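This file accompanies the Trodlow glass and floor surfaces collection. It is maintained by Brândușa Jitaru and should be read before the records are used or redistributed.

# Trodlow: Glass, Gloss and Tile

Trodlow documents reflective and transparent surfaces in ordinary rooms, with attention to the places where one material meets another. The collection holds 1293 records.
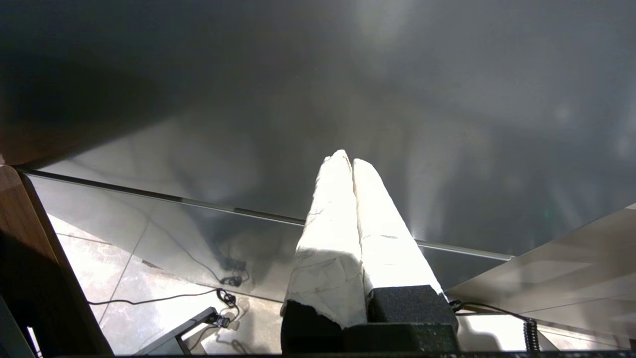
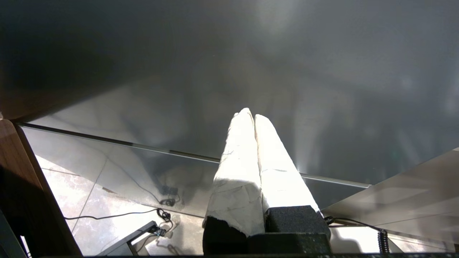

Smooth gray surface, metallic edge strip, and tiled floor seen through glass, in both views.

## Scope

Each record covers one surface or one group of adjoining surfaces. The following are in scope:

- clear and tinted glass, including panes with metal edging
- polished or glossy panels of any material
- tiled floors, whether seen directly or through glass
- wood panels where they adjoin one of the above

Mirrors sold as mirrors are excluded. They are held in the Pleline set, which has its own terms.

## Record fields

| Field | Content |
|---|---|
| `surface_main` | Largest surface in the record |
| `surface_behind` | Anything seen through glass |
| `edge` | Strip, frame, bare edge or none |
| `reflection` | None, soft or sharp |
| `floor` | Floor covering, if present |
| `note` | Free text, 58 words at most |

Annotators assign a material only when it can be settled by eye. A gray glossy surface that may be either metal or tinted glass is entered as `gloss_unresolved`. This value is final — it is not a request for a second opinion — and should not be replaced by a guess downstream.

Reflections are described by their softness and brightness. The object being reflected is named only if it is plain to a reader who has not visited the room.

## Known limitations

Glare on pale tile can hide grout lines. Tile size should therefore not be estimated from records marked `glare_high`, of which there are 627. Patterned and marbled tiles share one code in version 1; Rosimeire Assunção is preparing separate codes for the next version.

Loose items on a floor, such as cables, are mentioned in `note` but have no field of their own. Searches for such items will be incomplete.

## Changes

- April: `edge` split from `surface_main`. Older exports need the Georgiev conversion table.
- April: spelling of `gray` made uniform in all notes.

## Corrections

Send corrections to Brândușa Jitaru with the record number and the field concerned. Requests are reviewed each Tuesday.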